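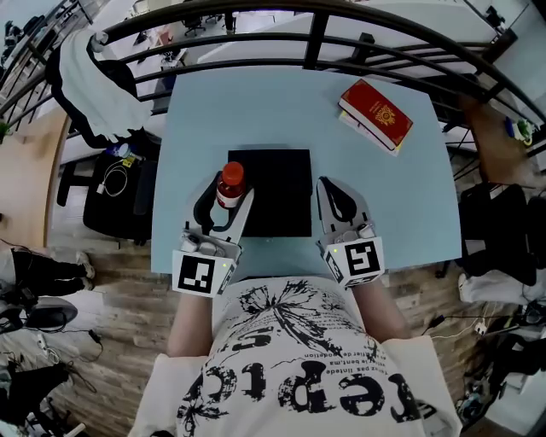
The Upstairs Table: Small Things, Sorted

Welcome to the gallery! I'm Ileana Ene, and for the past two years I've been looking after the little square table on the upper level at Olteanu, the one right by the railing. It is pale blue, it is the perfect size for one person, and I love it more than any sensible adult should love a table. People keep asking what we do up there, so I've gathered my notes on the things that pass across it.

The table
Light blue, square, and set where the black railing curves around behind it. You look out over the white desks on the floor below, and when Hanna Stetsiuk is working down there you can wave to her. We tried a round one from Jatby first and everything felt as if it was drifting toward the edge. Square is so much better!

The bottle
A small plastic one with a white label and an orange-red screw cap. What a color! Against the blue it practically sings. Maksym Chornovol likes it front and left, where a bottle is easy to reach, and I've come around to his way of thinking.

The black pad
Flat, square, and right in the middle of the table. It gives the whole surface a center, so even on a messy day you know where to put something down. I was against it at first (too dark, I said) and now I miss it whenever I set up anywhere else.

The books
A red hardcover with a gold emblem on the front, lying on top of a whitish one. They sit at a slant toward the far right corner, and I adore that slant. Leonie Lenz straightens them when she walks past. I turn them back. We are both very happy with this arrangement.

The shirt
White tee, big black worn-looking letters, a splash of something like a butterfly or a flower, and then those tiny lines of French. "Tu ne t'en fais pas" is my favorite, more or less "you don't worry about it," and I can't think of better words to wear while you practice picking up a bottle and setting it down again. "Atelier de création" is in there too, and that suits the upstairs just fine.

The chairs
Black office chairs, up here and down below, and every one of them ends up with something hung over the back sooner or later. There's a white cloth or jacket draped on a black chair back, with a black bag tucked underneath. Coats go on the hooks, in theory!

The right-hand side
Past the chair you get the brown wooden cabinet and a shelf with small colorful things on it. Janaka Sheikh has plans for that corner and keeps sending me drawings, each one better than the last. I'm voting for the version with the deeper shelf.

The numbers
This gallery had 1,982 visits by the end of February and it's now at 3,391, a wonderful surprise for a page devoted to one table. Thank you, all of you, and a special hello to the Grukatau crowd who found us through Leonie.

Last updated Sep 29, 2024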